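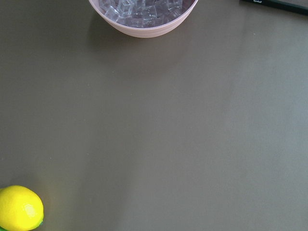

Nulico編集部　食卓と道具の班

氷の鉢を置く場所　―　夏の飲み物テーブルを考える

文・ミルト・アンドレアディス

七月になると、私の家では、お客さまに「何を飲みますか」と聞く回数が増えます。聞くことは好きです。けれども、五人の方に聞いて、五つの答えを覚えて、台所へ行き、冷凍庫を開け、氷をグラスに入れて戻って来ると、たいてい二つぐらいは間違えています。日本語で聞いても、母の言葉で聞いても、同じように間違えますので、これは言葉の問題ではないようです。

そこで今年は、飲み物を自分で作っていただくテーブルを用意することにしました。氷を鉢に入れて出し、瓶を並べ、少し食べるものを添えます。ホテルの朝食のような大きいものを想像しないでください。普通の食卓の上に、手の届く範囲で全部を置くだけのことです。

簡単に見えますが、実際に並べてみると、迷うことがたくさんありました。氷はどこに置くか。瓶は立てるか、寝かせるか。パンの皿の下に盆は必要か。この特集では、小さな宿や店で毎日のように飲み物を出している三人の方に話を伺いながら、私たちの班でも一つのテーブルを整え、順番に考えてみました。

氷から始める

最初に相談したのは、プリクスカ（Prikska）という宿で朝と午後のお茶を担当しているフィリッポス・ヴレトスさんです。部屋の数が少ない宿で、午後四時になると、玄関の横のテーブルに冷たい飲み物が出ます。

「先に氷の鉢を置きます。重いですから」と彼は言いました。「ほかの物を並べた後で重い鉢を持って来ると、必ず何かに当たります。私は一度、グラスを倒してから順番を変えました。」

なるほどと思い、私たちも鉢から置きました。使ったのは淡いピンク色の丸い鉢です。底は小さめで、側面が丸くふくらんでいます。透明な氷を縁の近くまで入れると、鉢の色が氷を通して、少し紫がかって見えました。この色を私は予想していませんでした。白い鉢なら氷はただ白く光り、ガラスの鉢なら涼しいけれど、どこか病院のような感じがする時があります。淡い色の鉢は、氷を冷たそうに見せながら、食卓の仲間にしてくれるようです。

氷の量についても質問しました。ヴレトスさんの答えは「たくさん」でした。少ない氷はすぐに水になり、お客さまが遠慮して取らなくなるそうです。鉢の半分しか氷がないと、人は「最後の一つを取ってはいけない」と感じるのかもしれません。私もその気持ちはよく分かります。

氷の大きさは、できればそろえてください。家の製氷皿で作る場合は、同じ皿の氷だけを使えば十分です。角のはっきりした四角い氷は、山にした時にお互いに支え合って、鉢の中で落ち着きます。反対に、薄い三日月の形の氷は滑りやすく、すくう時に外へ逃げることがあります。味には関係がありませんが、床を拭く人には関係があります。

テーブルの色のこと

鉢を置いてから気がついたことがもう一つあります。テーブルの色です。

初めに私は白い布を敷くつもりでした。しかし氷の鉢を白い布の上に置いてみると、氷がどこにあるのか、遠くから分かりにくいのです。布をやめて、暗い色の面にそのまま置きますと、鉢の輪郭がはっきりしました。光沢のない面を選ぶと、窓の光が強く反射しないので、目も疲れません。

困るのは、細かい糸くずが見えることです。暗い色の面では、白い小さな点がとても目立ちます。お客さまが来る直前に、固く絞った布で一度、乾いた布でもう一度拭いてください。私はこの二度目をよく忘れます。

すくう道具と、その休む場所

氷をすくう道具には、トングとスコップがあります。どちらが良いかという話は、意外に長くなりました。

店で氷をよく使うベンジー・ディゾンさんは、はっきりとスコップ派です。トングは一つずつ取るので上品ですが、後ろに人が並ぶと、取っている人が焦ります。焦ると氷が落ちます。スコップなら一回で済みます。ディゾンさんの店では、金属製で2000円のものを長く使っているそうです。

一方、サンドロ・カッターネオさんはトングを勧めました。彼は焼き菓子の店をしていて、飲み物は菓子のためにあると考える人です。「氷が三つあれば足ります。スコップは、たくさん入れてしまいます。」これも正しい意見だと思います。

私たちは金属のスコップを選び、氷の鉢の中に入れたままにしました。柄が外に出る向きに置けば、手を氷に触れずに取ることができます。柄の先が黒いと、氷や金属の光の中でも、どこを持てば良いかがすぐに見えます。別の皿にスコップを置く方法もありますが、皿が一枚増え、その皿に水がたまります。小さいテーブルでは、私は鉢に入れたままのほうが好きです。

柄の向きは、右手で取る人が多いことを考えて決めました。ただ、左利きのお客さまが来ることが分かっている時は、鉢をテーブルの端ではなく真ん中に近い所へ動かしてください。両側から手が届きます。

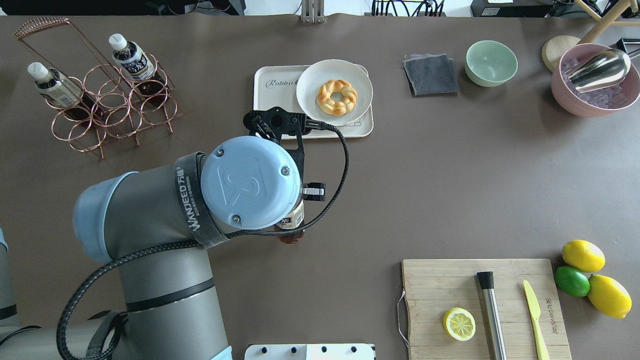

さて、氷の位置が決まると、残りの物の場所もだんだん決まって来ます。私たちの考えた並びは、片側に瓶、真ん中に食べるもの、もう片側に器と氷です。人は飲み物を選び、次に器を取り、氷を入れます。途中でパンが目に入ります。この「途中で」というところが大切だと、カッターネオさんは何度も言いました。食べるものを一番最後に置くと、その時には両手がもう塞がっているからです。

パンは、輪の形にねじって焼いた、つやのあるものを一つ、丸い白い皿にのせました。輪の形のパンは、切らなくても手でちぎりやすく、切る場合も同じ大きさに分けやすいです。皿の下には長方形の白い盆を敷きます。皿だけでもかまいません。しかし盆があると、パンくずが盆の中にとどまりますし、片付ける時に皿と一緒に一度で運べます。白い皿に白い盆では寂しいのではないかと心配しましたが、パンの茶色が濃いので、ちょうど良い具合になりました。

盆のそばには、たたんだ濃い灰色の布を置きます。飲み物のテーブルでは、だれかが必ず少しこぼします。その時に台所まで布を探しに行かなくてもいいように、初めから出しておくのです。濃い色にしておけば、一度使った後でも、あまり気になりません。布をきれいにたたみ過ぎると、お客さまは飾りだと思って使わないことがあります。四つに折るぐらいが良いでしょう。

空の鉢を一つ

布の隣に、もう一つ、薄いミント色の鉢を空のままで出しました。これはヴレトスさんに教わったことです。

飲み物のテーブルでは、時間がたつと小さなごみが生まれます。瓶のふた、果物の種、紙ナプキンの切れ端。空の鉢が一つあれば、それらを入れる場所になります。だれも使わなければ、後で果物を足すことができます。何も決めていない器があると、用意する人の心にも少し余裕ができます。

初めは私も、空の鉢を見て「何か入れ忘れた」と思われないか心配しました。ヴレトスさんの宿では、最初のふたを自分で一つ入れておくそうです。そうすると、二人目からは同じようにしてくれます。とても良い方法ですので、私もすぐにまねをしました。

ピンクとミントの組み合わせについては、編集部の中で意見が分かれました。甘過ぎるという人もいました。私は、両方とも色が薄いので、暗いテーブルの上では静かに見えると思います。もし心配なら、二つの鉢の形をそろえず、色だけで遊ぶか、その反対にするか、どちらか一つにしてください。

瓶の棚は卓上に必要か

今回、一番長く話し合ったのが瓶の棚でした。編集部では、細い針金の輪をつないだ、銅色の卓上ラックを使いました。後ろに高い持ち手があり、輪の一つ一つに瓶を差し込む形です。本来はワインのための道具かもしれませんが、夏の飲み物のボトルを入れても、なかなか便利です。

良い点は、場所が決まることです。瓶をそのままテーブルに置くと、使う人が少しずつ違う所に戻し、一時間後には全部が氷の鉢の前に集まってしまいます。ラックがあれば、人は自然に輪の中へ戻します。

悪い点もあります。ディゾンさんは「針金の物は、瓶の太さを選びます」と注意してくれました。細いボトルは輪の中で傾きます。傾くこと自体は悪くありませんが、ふたがきちんと閉まっていなければ危ないです。プラスチックのボトルは軽いので、残りが少なくなると余計に動きます。お店でラックを買う前に、いつも飲んでいるボトルの太さを測って行くことをお勧めします。私は測らないで、Gutettiという雑貨店で2339円のラックを買い、家の瓶が一本も入らなかった経験があります。そのラックは今、巻いたタオルを入れて洗面所で使っています。

もう一つ、布の上に針金のラックを置く時の注意です。布やカバーにしわがあると、細い足が引っかかり、瓶を抜く時にラックごと動くことがあります。先に手のひらで布を伸ばし、その後でラックを置いてください。

輪を全部埋める必要はありません。二本だけ入れて、残りを空けておいても、見た目は寂しくなりませんでした。針金の輪は空いていても形がきれいですし、お客さまが持って来てくださったものを、すぐにそこへ入れることができます。

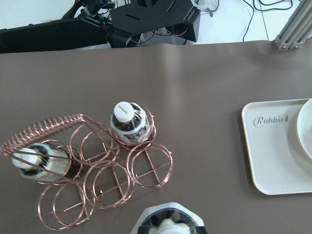

立てる瓶、寝かせる瓶

瓶の向きについて、はっきりした規則はありません。それでも、三人の話を合わせると、次のような考え方になりました。

開けた瓶は立てる。これは全員が同じ意見でした。まだ開けていない瓶は、寝かせてもかまいません。立っている瓶と寝ている瓶が混ざっていると、どれを今飲んでいて、どれが次の分なのかが、説明しなくても分かります。カッターネオさんの店では、従業員の間でこれを合図に使っているそうです。

立てた瓶は、ラベルをお客さまの座る側に向けます。寝かせた瓶のラベルは、どうしても針金に隠れますので、あきらめてください。私は以前、小さい札を首に掛けていましたが、すぐに落ちますし、札を書く時間で氷がもう一皿作れます。

炭酸の飲み物は寝かせないほうがいいです。取り出す時に揺れて、開けた人が驚きます。果汁のように底に沈むものがある飲み物は、寝かせておいて、起こす時にゆっくり一度回すと、よく混ざります。

小さな失敗の話

金曜日の夕方、私は本番の前の練習として、コウリス（Kouris）という集会所の部屋を借り、18人の知り合いに来てもらいました。編集部で決めた並べ方を、そのまま大きくしたものです。

結果を正直に書きますと、瓶と器はうまく行き、氷は失敗しました。鉢を窓の近くに置いたからです。夕方の日が思ったより低く入り、鉢の片側だけが先に溶けました。それを見つけたフィリッポス・コントヤニスさんが、何も言わないで鉢を反対側へ移してくれました。彼はこの集会所の鍵を預かっている方で、夏の西日についてはだれよりも詳しいのです。

もう一つの失敗は、グラスを最初に全部出したことです。人が着く時間はばらばらですので、後から来た方のグラスには、もう細かいほこりが付いていました。半分は台所に残しておき、途中で足せば良かったと思います。

良かったことも書いておきます。だれも私に「何を飲みますか」と聞かれませんでした。私は初めて、自分の集まりで座ってパンを食べました。 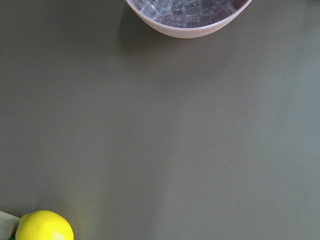 氷を足す時期は、慣れるまで難しいものです。私は、鉢の縁を目印にしています。氷が縁の高さまで詰まっていれば、そのままにします。縁が内側に指二本分ほど見えて来たら、新しい氷を持って来ます。ピンクの鉢は縁が厚く、光が当たる所に明るい線が出ますので、離れた席からでも、氷がその線まであるかどうかを確かめることができました。足す時は、古い氷の上に新しい氷をのせる前に、底の水を捨ててください。面倒ですが、これをしないと、下の氷が早く小さくなります。鉢を二つ用意して、丸ごと取り替える方法もあります。ディゾンさんの店はこちらです。

鉢のまわりに出る水滴も考えておきましょう。鉢の下に布を敷くと水は吸いますが、布が濡れて冷たくなり、テーブルに跡が残ることがあります。私は何も敷かずに置き、ときどき灰色の布で拭きます。木のテーブルで輪の跡が心配な方は、薄いコルクの板を鉢の底より小さく切って敷くと、外から見えません。

片付けの順番

片付けは、出した時の反対にします。最後に置いた物から下げ、氷の鉢は一番後です。

まず盆を運びます。パンが残っていれば、その夜のうちに包んで冷凍してください。次に瓶を見て、開いているものは冷蔵庫に、開いていないものは棚に戻します。ラックは瓶を全部抜いてから持ち上げます。持ち手が付いているので、瓶を入れたまま運びたくなりますが、廊下で一本落とした私の経験では、これはやめたほうがいいです。

針金のラックは水で洗った後、逆さにして乾かします。輪と棒がつながっている所に水が残りやすいので、乾いた布の角で押すように拭いてください。こすると、銅色の表面が薄くなる品物もあるそうです。

残った氷は流しに捨てても良いのですが、私はバケツに入れて、溶けてからベランダの鉢植えにやります。冷たいままでは根に悪いと、コントヤニスさんに叱られましたので、必ず翌朝まで待ちます。

来月の食卓と道具の班では、果物を冷やす器について書く予定です。読者の皆さまの家で氷をどのように出しているか、編集部までお葉書でお知らせください。鉢の代わりに鍋を使っている方のお話も、ぜひ伺いたいです。

取材協力＝フィリッポス・ヴレトス、ベンジー・ディゾン、サンドロ・カッターネオ、フィリッポス・コントヤニス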